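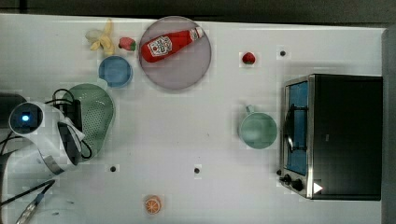

*Toy food and a plate on the white table*

# Choosing delegates for the first Jirdale congress

**millrace_tom**

I'm trying to work out how the delegates to the first Jirdale smallholders' congress were picked. The usual account says each district elected one delegate for every 1,000 paying members. I've been through the district minute books for Stotel and Plunel and I can't make that fit. Stotel sent 6 people. Its dues ledger for the same winter shows nowhere near enough members for that.

Has anyone looked at the credentials lists? I only have the printed proceedings, which give names and districts and nothing about how anyone got there.

**Neelam Katiyar**

The 1,000 figure comes from the second congress. It was written into the rules there and later writers carried it back to the first one. For the first, the organizing office mailed a circular asking each local society to send "such persons as it may find willing to travel." I have a transcript of the Plunel copy. There is no quota in it. There is a line asking societies to reply by 24th March, and most of them missed it.

**oldledger**

I don't agree that there was no quota. The circular doesn't have one, but the cover letter that went to the bigger societies asked for one delegate per 200 members. Solanki prints the letter in the appendix to his history of the movement. If you use 200, Stotel comes out close to right.

**Neelam Katiyar**

Solanki prints a draft. The draft has corrections on it, and the paragraph with the 200 is struck through. He mentions the corrections in a footnote but leaves the paragraph in the main text. I don't know of any society that received a version with the number in it. If you do, please post the reference.

**oldledger**

I know the footnote. Struck through by whom, and when? He doesn't say. It could have been done after the letters went out, when they saw how few people were coming. The office reused its drafts all the time.

**millrace_tom**

Plunel's minutes say the secretary read "the letter and the printed paper," so they got two things. The minutes don't say what was in the letter. They picked 5 delegates that evening without a ballot and 2 of them never went.

**hedge_and_ditch**

Travel money is the part I would look at. My own reading is that the delegate list is mostly a list of people who could pay the train fare and leave the farm in March. Stotel had a fund for it. Plunel took up a collection at the door and then argued over it for the rest of the month.

Also, several of the men listed for Stotel lived in the capital and were students. The society gave them mandates by mail so it would have names on the roll. That was allowed. There was a complaint about it on the opening morning and the chair ruled against it.

**millrace_tom**

Is the complaint in the proceedings? I don't remember it.

**hedge_and_ditch**

Not in the printed version. It's in the newspaper report of the first session. The printed proceedings were cut down before they went to press and most of the procedural arguments were dropped.

**oldledger**

The newspaper was hostile to the congress from the start, so I'd be careful. It had every reason to make the delegates look like they represented no one.

**Neelam Katiyar**

It was hostile, but the chair mentions the same ruling in a letter to his brother a week later. He says he let the mail mandates stand or there would have been nobody from the northern districts in the hall. He doesn't give numbers. I can copy out the passage when I'm back at the library.

**millrace_tom**

Please do. I'll go back to the Stotel correspondence book and see if the incoming letter was entered. If the clerk summarized it the way he did the others, he should have put down any quota.

**oldledger**

Check the loose sheets at the back too. The binding is later and some of the spring letters ended up out of order.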